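# Trerivon plastics works, open day, 13th October

Doors opened at nine and the first tour left soon after. Trerivon makes clear desk and drawer organizers.

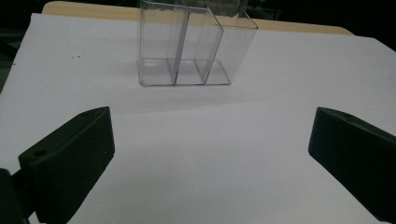 The molding hall runs two shifts and turns out 3,250 pieces a day. We got 20 minutes there, then the warehouse, which holds some 300 pallets. Bekero handles the trucking. Parking is tight, so take the bus to Liepiņa and walk. The next open day is in April.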